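Murnent Demonstration Glove, right hand

Product page last revised 2021-09-30

The Murnent is a wired sensor glove for recording how a person handles household objects. The recordings are used to train robot arms on the same jobs. It is sold to research groups and to workshops that want to find out which of their tasks are worth automating.

What's supplied

Glove, right hand, sizes S to L
Marker cube, fitted to the back of the glove
Cable set with 2 spare leads
Recording software, one seat
Printed task cards for kitchen, laundry and packing work

A left-hand version is on order from Redlow and should be in stock by next August.

Can a robot do my chores yet?

We get this by email most weeks, so it may as well go here. Some of them, slowly. In our trials at Tornuvstead an arm trained on 300 recordings of one person picking up bottles could pick up the same bottles from a clear table and stand them in a crate. Put the bottle on top of a towel and it missed more often than we would like. Folding is further off. A T-shirt laid flat by hand first can be folded in two by most arms. A T-shirt out of the dryer is another matter, and we would not sell anyone a glove on the promise of it.

Shop-floor work is closer. Greenberg run two arms on carton loading and have kept them at it for over 40 weeks, with a person nearby to clear jams. 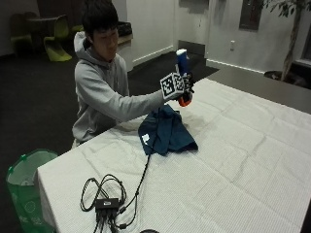
Leilani Park, who writes our task cards, suggests starting with rigid things that have one obvious way to be held, and leaving cloth until the operator is used to the glove. Keep movements at normal speed. Recordings made too carefully give a robot that is also too careful — and slow with it.

Care and limits

Wipe the marker faces with a dry cloth. Scratched faces track badly and should be replaced. Do not use the glove for washing up or near a hot hob. The recorder holds 2000 takes before it needs emptying.

Ordering

Orders and loan requests go through the Tornuvstead office. Loans are for one month, carriage paid by the borrower.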